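Notes from the allotments

Well, the potatoes are up and I'm a happy woman! I put in two rows of earlies by the back fence and, apart from the end nearest the water butt (slugs, obviously), they've done better than anything I've grown since I took the plot on. The onions are sulking. Iolo Beddoe tells me they want feeding and Rhiannon Bowen tells me to leave them well alone, so I've fed half of them and we'll see who's buying the cake. 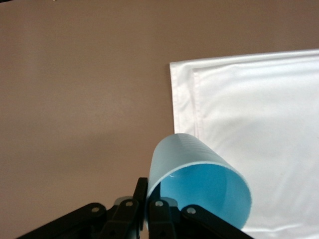
The broad beans are nearly over and I'll be pulling them out next week to make room for leeks. If anyone has leek seedlings going spare, I'm on plot 26 and I will swap for rhubarb, of which there is far too much. Please take some rhubarb. I've made crumble, I've made jam, I've made a sort of chutney that my brother was very polite about, and still it comes.

We've raised £215 so far towards mending the bottom gate, mostly from the plant stall, where the tomato plants went in the first half hour. Idris Mathias has had a look at the hinges and thinks the post will need to come out too, so there's a bit more to find. The next stall is in September and I'd love more pots of herbs for it, mint especially (keep it in its pot, I beg you). 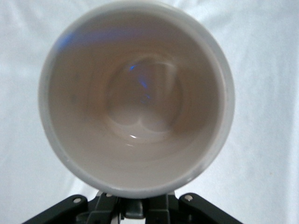 A plain white mug, seen from above.

Oh, and the hose on the middle path is leaking again. Turn it off at the tap when you've finished, please, and hang it back on the hook.

Beca Wynne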